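Julio, casi medianoche

Llevo un rato en la cocina con el cuaderno abierto y los platos de la cena todavía en el fregadero. Quería escribir lo de hoy antes de que se me mezcle con lo de mañana.

Primera parte del día, la tienda. Marama llegó a las siete y media y abrimos las cajas del pedido de Marinho. Faltaba una de las de galletas y sobraba una de refrescos que no habíamos pedido. Colocamos todo entre las dos y terminamos pasadas las diez. Mientras llenaba la nevera pensé en la pregunta que me había mandado Gilberto por la noche, que era para qué tareas pagaría yo una máquina si existiera y funcionara. Le contesté tarde y mal. Reponer, limpiar los estantes de abajo, que me matan la espalda, y los vasos. En la barra del fondo servimos café y por las tardes se juntan los vasos sucios de tres horas.

Gilberto lleva desde la primavera escribiendo un informe para la asociación de comerciantes sobre si esto de los robots sirve ya para un negocio pequeño o para una casa. Quería a alguien que trabajara con las manos para que le dijera si lo que veíamos se parecía en algo al trabajo. Por eso fuimos a Nurnico después de comer. Yo conduje, él leyó sus notas en voz alta todo el camino.

Nos recibió Anjani Govindasamy. Habla rápido y no adorna las cosas, me cayó bien. Lo primero que nos dijo fue que no esperásemos un mayordomo. Nos llevó a la mesa y estuvimos allí casi toda la tarde.

Lo que más miré fueron los vasos, porque es lo mío. Un vaso pequeño, azul claro, sujeto entre las dos pinzas, en el aire, por encima de la mesa.

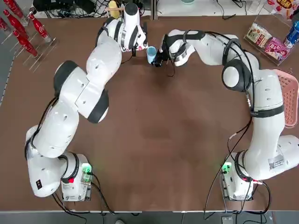 Le pregunté a Anjani por qué no lo hace con una sola mano. Yo cojo cuatro vasos con una, metiendo los dedos dentro, que ya sé que no se debe. Me dijo que una pinza con dos dedos no puede girar un vaso sobre sí misma como lo hacemos nosotros, así que para cambiarlo de postura hay que pasarlo de un lado al otro o apoyarlo y volver a cogerlo. Me pareció razonable. También me hizo fijarme en mis propias manos, y al llegar a casa he estado girando una taza durante un minuto como una tonta. Es verdad que uno lo hace sin pensar, con el pulgar y dos dedos, y que la muñeca casi no se mueve.

Gilberto preguntó por los números. Anjani le dio dos y él los apuntó: 2.526 intentos de coger y colocar objetos de cocina en los últimos meses, y 1.739 que dieron por buenos. Él hizo la cuenta en el margen. A mí me bastó con saber que casi uno de cada tres no sale. En mi barra, si una persona me falla uno de cada tres vasos, no termina la semana. Se lo dije así y Anjani se rió, pero asintió. Dijo que un fallo para ellos no siempre es un vaso en el suelo, que muchas veces es quedarse quieto, o dejarlo torcido. De acuerdo, pero alguien tiene que ir a enderezarlo, y ese alguien soy yo.

Luego estuvo el tema del tiempo. Me dijo que para un vaso calculan 27 segundos cuando va bien. Yo no me he cronometrado nunca, pero sé que en una hora tranquila lavo, seco y guardo lo de toda la tarde y me queda rato para la caja. Yogesh Lodhi, que lleva la parte de programación, defendió que la velocidad importa poco si la máquina trabaja de noche con la tienda cerrada. En eso le doy la razón. Si a las seis de la mañana los vasos están en su sitio, me da igual que haya tardado toda la noche. Lo que no me daría igual es llegar y encontrarlos a medias.

Discutimos un poco sobre las casas. Gilberto piensa que la cocina de una casa es más fácil que una tienda porque hay menos cosas. Yo creo que es al revés. En la tienda cada producto tiene su hueco y las cajas son todas iguales. En mi cocina hay vasos de cinco juegos distintos, el rodillo de mi madre, tapas que no cierran nada, y cada uno guarda las cosas donde le parece. Yogesh me dio la razón con lo de los huecos. Dijo que un rodillo es un objeto incómodo porque rueda en cuanto se le empuja, y que un vaso tumbado es otro problema diferente de un vaso de pie. Tomé nota de eso, aunque no sé para qué.

Me interesó más el escurridor que los brazos, lo reconozco. Es blanco, de varillas, con ganchos, y tenía encima un vaso verde menta tumbado, el rodillo de madera cruzado y otro vaso amarillo más abajo. Yo no pondría un rodillo a escurrir así, la verdad, pero en casa lo hago peor.
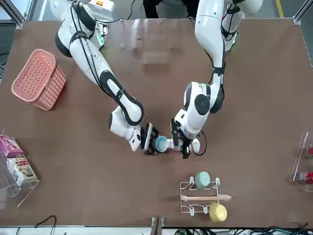

Más tarde, ya en la cama

Sigo, que antes me ha llamado Rawiri y lo he dejado a medias.

Le he contado la visita y me ha preguntado si me van a quitar el trabajo. Le he dicho que este año no, y que el que viene tampoco. Él está en el almacén de Brudska y allí sí han metido máquinas, carros que llevan palés de una punta a otra. Dice que ahora camina menos y que pasa más rato delante de una pantalla. No le gusta más ni menos.

Lo que le he dicho a Gilberto en el coche, para su informe, es esto, y lo apunto para no desdecirme:

– Coger un objeto conocido y llevarlo a un sitio conocido, sí, despacio y con alguien cerca.

– Los vasos de mi barra, todavía no. Cuando falle uno de cada cien, que me llamen.

– Reponer refrescos y paquetes, quizá antes que los vasos, porque la mercancía viene siempre igual. Habría que ver qué hace con una bolsa blanda.

– Limpiar los estantes de abajo, no he visto nada que se le parezca.

Él quería una frase para la portada y no se la he dado. Me ha dejado en la puerta a las nueve menos diez. El aparcamiento de Nurnico me ha costado más que la comida.

Quedamos en volver en otoño. Anjani dice que para entonces quieren llegar a 90 de cada cien y probar con tazas con asa, que son las que yo uso. También nos habló de un comedor en Stolow donde les dejarían hacer pruebas con la vajilla de verdad, con restos y todo. A eso sí iría, aunque sea en mi día libre. Los restos secos de café con leche en el fondo del vaso son lo peor de mi trabajo y hoy no ha salido el tema hasta que lo saqué yo.

Para mañana: reclamar a Marinho la caja que falta, devolver la que sobra, comprar estropajos. Y decirle a Marama que cierre ella, que yo entro temprano.

Los platos siguen en el fregadero. Los lavo por la mañana.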